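Workshop notebook, Sketdale weather bench
Saturday, June 25, 2022

Back on the question of the warm afternoons, which I promised in May I would leave alone, and haven't. The Godoy station has been reading a touch warmer than the Flollon one on sunny, still days, and on cloudy days the two sit on top of each other like old friends. I'd love to believe Godoy is simply a nicer place to spend an afternoon (the people over there certainly believe it!), but I have my doubts about the shield.

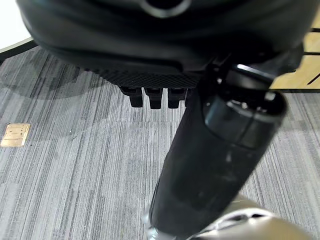

5 min read

For anyone picking this up cold: both stations use the same probe on the same Graretico logger, and both probes went through the ice bath together this spring and came out in agreement. Flollon has the newer shield with the deep plates. Godoy still has the old one, and the white paint has gone chalky and a bit yellow on the south side. I scrubbed it last month with dish soap and an old toothbrush, and felt very pleased with myself, and the gap shrank for one weekend and then came right back. I now think that weekend was just windy.

So today I finally did what I should have done at the start and hung the spare probe in the spare new shield right next to the old one, same height, same crossarm, far enough apart that neither shades the other before evening. I also ran the cable around the back of the post this time, so the mower can't get it. Both channels are logging every 5 minutes, and the clock is on standard time. Please leave it on standard time, even if it looks wrong to you, as it will for everyone until the fall.

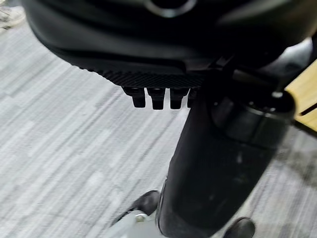

First numbers, for what a single afternoon is worth. At the two o'clock reading the new shield had 79 and the old one was a degree and a half above it. Then a big slow cloud came over and the two closed up to a couple of tenths before I had finished my sandwich, and when the sun came back out they drifted apart again. I stood there grinning at the display like a kid. It's one afternoon and I know better than to draw a line through it, but I do think we're looking at sunshine getting into the plates when there's no wind to carry the heat off.

The other thing I want to write down before I forget is the parking lot. They resurfaced it over the winter and it's a good deal blacker than it was, and the near edge is 40 feet from the post. I paced it first and then went back with the tape because I didn't like my own pacing. A light breeze from that side could be adding something of its own, and the new shield wouldn't help with that at all, so both probes would go up together and we'd never see it in the comparison. 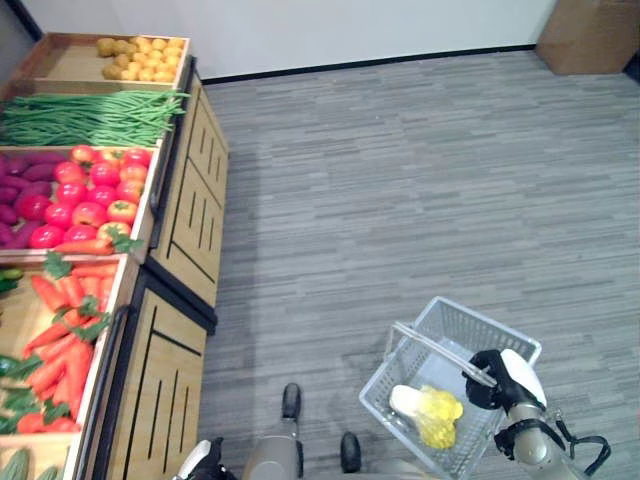

Which means I need the wind direction alongside the temperatures, and the vane at Godoy has been sticking. I took it down, cleaned the bearing and put in a drop of the light oil (the small bottle, second shelf — the big one is for the gate hinges and it gums up in the cold). It swings freely now and comes to rest in a different place each time I flick it, so I'm happy. North mark lined up on the water tower again, same as before. I wrote the bearing on masking tape inside the box lid.

Some housekeeping on the data. I would like 800 daytime pairs from the two shields before anybody touches the old records, and I'd want a fair share of those to be calm and sunny. Rainy ones are welcome too, but they won't tell us much. I've started a separate file for it and left the regular Godoy file exactly as it was, warm bias and all. If we do end up making a correction, it goes in its own column with a note beside it. I've been through old records where someone helpfully fixed things in place, and it took me most of a winter to undo. 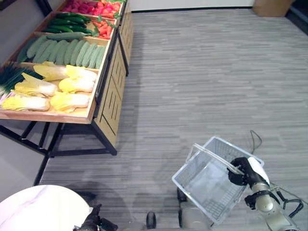 I also looked at nights, out of curiosity, and last night's minimums from the regular stations agree nicely. The shield business should be a daytime trouble, so that's encouraging. There was fog in the low spot at Flollon toward dawn, though, and I'd like a clear night or two before I say any more about it.

To do: fresh desiccant in the logger box, the packet has gone pink. Order another crossarm clamp, the one I used is borrowed from the rain gauge and the gauge is leaning slightly without it. Download both channels next weekend and check that the spare probe hasn't dropped any readings. Ask the newspaper whether they take our high at five or at midnight, as their figure for Sketdale has been a degree under ours twice this month and I'd like to know why before I write them a letter.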